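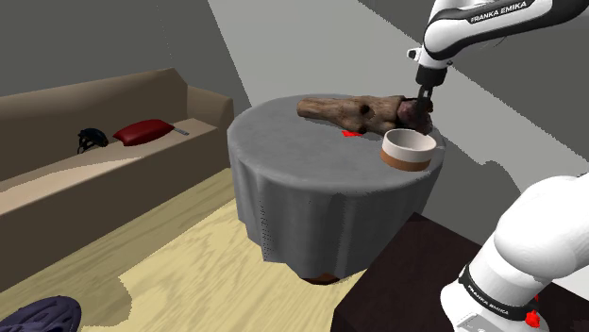 Flercombe and Wieser publish results of simulated gripper comparison

Barilbridge, September — Flercombe, the automation testing firm, has published the results of a comparison of seven gripper and controller combinations, carried out in simulation with the software company Wieser. The full results are free to download from the Flercombe website.

The comparison looked at how well a two-fingered gripper copes with household and natural objects that have no flat sides or regular shape. Each combination was run through 500 attempts at picking up and setting down items on a table in a simulated living room. The item list includes a rough log, which was chosen for its uneven surface, and a shallow bowl.

The arm model was the same throughout. Only the fingertip shape, the closing force and the controller settings were changed between runs, so that differences in the results can be traced to one of those three.

The log was the hardest item on the list. Most failed attempts came from the fingers closing on a knot or a narrow end and then slipping as the arm began to lift. Wider fingertips reduced the slipping but made the bowl harder to pick up by its rim. No single combination came first on every item.

"We expected the fingertips to matter most," said Kilian Plattner, head of testing at Flercombe. "On the bowl they did. On the log, the controller made a bigger difference, mainly in how quickly it reacted once the load started to turn in the grip. We would like to see that checked on real hardware before anyone buys anything on the strength of it."

Wieser supplied the room models and the contact settings. Mutua Tanui, who led the work there, said that the furniture was left in place during the runs.

"A bare table on a plain floor is quicker to compute, but customers want to know what happens in a room," he said. "The sofa and the cloth on the table change what a camera has to deal with. We kept them in for every run."

The download contains the scores for each combination, the controller settings used and a set of 189 failed attempts sorted by cause. Room and object files are included so that other teams can repeat the runs or add their own grippers.

A second stage will repeat part of the comparison with physical equipment at Flercombe's Barilbridge site. It will use the log and the bowl first — other items will follow if time allows. Rivstead, which makes fingertips for small grippers, will provide parts for this stage and will have no part in the scoring.

Teams wishing to put forward a gripper or controller for the second stage should contact the Flercombe press office, which will pass requests on to the test group.

Ends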